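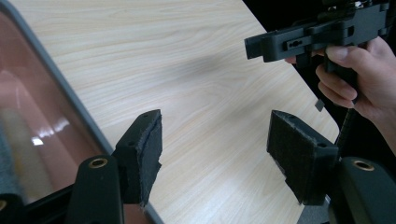
Re: Felt pads and jaw zero on the hand-held units

From: Svitlana Bilyk
To: ollari-users
Date: 11th January

Arnar Bisgaard wrote:

> We have 200 demonstrations of the tray task recorded with the
> hand-held pair and the policy trained on them closes too far on
> thin parts. On replay the arm's jaws reach the commanded width
> and keep pushing. Rubber pads on the arm, felt on the hand-helds.
> Is it the pads, or is my width calibration off? I zero once, in
> the morning, with the jaws shut.
>
> Also, does anyone start episodes with the jaws open over bare
> table, or do you go straight to the first grasp?

Arnar,

Probably both. Felt compresses under finger pressure and rubber much less so, so "shut" is a different width on each tool. If you zero with the jaws squeezed together, you have recorded the squeeze as part of the zero. Every grasp in the set then carries that offset, and the thin parts are where it shows.

What we do at Prondance with the Nukora fingers:

1. Close the jaws until the pads touch, no further. A strip of paper between them should drag but still come out.
2. Record that as zero. Do not squeeze and release first, as the felt takes a while to recover.
3. Open fully and record the upper limit.
4. Close on an 18 mm gauge block and read back the width. If it is out by more than you can live with, repeat from step 1.

Repeat the whole thing after any change of pads. Fraying at the pad edges has not mattered for us. A flattened middle has, and we replace the pad at that point. Check the screws in the finger blocks while you are there — a loose block looks exactly like a worn pad in the width trace.

On your second question: yes, open jaws over bare table, both tools, before the first reach. The Tymoshchuk scripts look for a still section at the head of each episode and use it to align the two width streams. Without it they fall back on file timestamps, and we lost most of a batch in August that way. We now hold for 4 seconds. Matt wood is fine underneath. Gloss tops gave us trouble with tracking until we moved the lamp.

If both hands are recording, keep the second tool in view of the first at the start where you can. It makes a swapped left and right obvious when you scrub through later.

I would not throw the 200 away. If the zero was taken the same way each morning, the offset may be near enough constant to subtract. Measure it with the gauge block on the same pads, if you still have them, and correct the widths before retraining. There is an option for this in the converter, see ticket 644. It applies one value per session, so check that your sessions are split by day.

Could you post a width trace from one thin-part episode, with the arm's replay next to it?

Svitlana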